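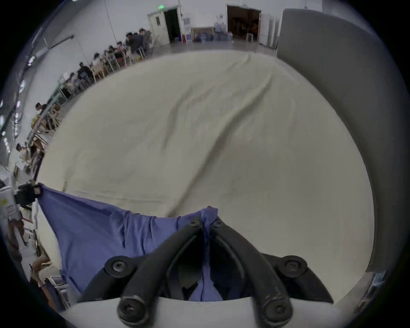 Blue cloth on top of a larger cream cloth, main room.

Gendville Town Council
Minutes of the regular meeting, 26 June 2019

Called to order at 7:02 p.m. by Council President Everaldo Conceição. Quorum present. Minutes of the previous meeting approved as submitted.

Public comment
A resident of Teromberg Road asked when the mayor's outdoor rallies on the green would be subject to the same permit rules as other events. The clerk said the permit ordinance makes no exception for elected officials. A second speaker supported the rallies and asked that the street stay open during them.

Old business
Event permits. The draft sets a permit requirement for any gathering of more than 50 people on town property. Applications would be due 16 days ahead. Motion to lower the limit to 31 failed for lack of a second. Motion to send the draft to the town attorney carried, one opposed.

New business
Police overtime. The chief reported $900 in overtime for the last rally. Council asked for a written breakdown by shift.

Sound equipment. Stuveo has offered to extend the rental of the speakers through December at the current rate. Tabled until a second quote is in.

Clerk's report
Absentee ballot applications are available at the front counter. The lobby door sticks and is to be repaired.

Adjourned at 8:25 p.m.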